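# Two-Handed Tidying: Final Report

Zuweira Asante and Desmond Achterberg
Broswood shared workshop, June 13, 2018

Zuweira is writing most of this one (hi!), and Desmond did the wiring notes and the comments, which I've left in where I thought he had a point.

## What we set out to do

Our proposal back in November said we'd build a pair of hand-held grippers, record ourselves tidying small things with them, and end up with recordings clean enough that somebody could teach an arm from them later. We never planned to build the arm. I want to say that early, as the first question at both of our check-ins was "so where's the arm?" and I got a little tired of it.

The part I cared about was using two hands at once. Most of the student builds I'd read about used one gripper, and one gripper is fine until you try to take something out of a cup that would much rather come along for the ride. You need a second hand to hold the cup. So we made two, a left and a right, as close to mirror images as we could manage (which was not very close the first time, more on that below).

## Building the grippers

The jaws are black and they open a lot wider than the first set did. The first set opened just far enough to grab a marker, and we were so proud of it for an entire evening, and then Desmond tried to pick up a mug.

Each gripper has a triangular gray plate on top with small holes all over it. We put in way more holes than we needed because we kept changing our minds about where things should bolt on, and drilling a finished plate is miserable. The plates went through four versions. Version two cracked at a corner. Version three was great except I'd mirrored the wrong side, so we had two lovely left hands.

The triggers use a return spring we got from Pondesau, the surplus place, and they sell them in bags of 40, so if anybody in next year's group wants springs, please come see me. The first springs were much too stiff. After ten minutes my fingers were done and my recordings got sloppy, and you could see it in the numbers.

Desmond's note on wiring: each gripper has its own cable, and we kept them long on purpose. Short cables tugged at the wrist whenever we reached across the table, and the jaw readings jumped every time. Long cables end up on the floor and you have to watch your feet. We'll take it.

## The table

We set up inside the black metal frame in the back of the shop. It has a wooden table in the middle, and we laid a big white board over most of the top. The board was Desmond's idea and I argued against it (I thought it would glare), but small objects stand out on it so much better than they do on wood grain that I gave in after one session.

## Recording

We kept 1258 recordings in the end and threw out 232. Nearly all of the bad ones were from the first two weeks, when we'd forget to start both sides together and end up with a left hand doing something very mysterious all by itself. After that we made a rule: jaws open, both hands still, say "go" out loud. It felt silly and it fixed the problem.

The task I ended up liking best was the cup task. The cup is a small brown cylinder, and the pink hairbrush leans way out over one side of it, so the whole thing is top-heavy and a bit mean. You start with both grippers open, one on each side, and decide which hand goes first. I'm a left-hand-steadies person. Desmond does it the other way around, and we argued about whether to pick one and stick to it. We kept both and labeled them.
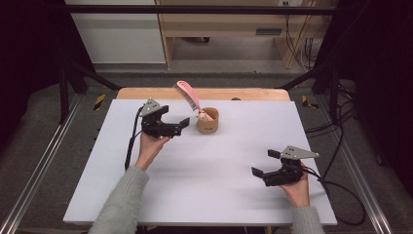
Lavent read our draft and wrote back that keeping both styles was fine but we should have split them evenly, that 70 of Desmond's against several hundred of mine would mostly teach an arm to be me, and had we thought about what happens when the brush leans the other way?

We had not! So we went back and turned the cup for the last two sessions, and the brush leaned toward the right hand in those. They took longer, and I dropped the brush more than I'd like to admit.

## What we'd change

Lighter plates, first of all. My wrists could feel the difference between version three and version four, and I'd go further. Desmond wants a connector halfway along each cable so we can swap a gripper without unplugging everything at the far end. We'd also write down the labels before recording, since renaming files afterward ate a whole weekend.

The plate drawings and the label sheet are in the project folder under Choi, which is what we named the left gripper. The right one never got a name. Spare springs are in the drawer under the vise.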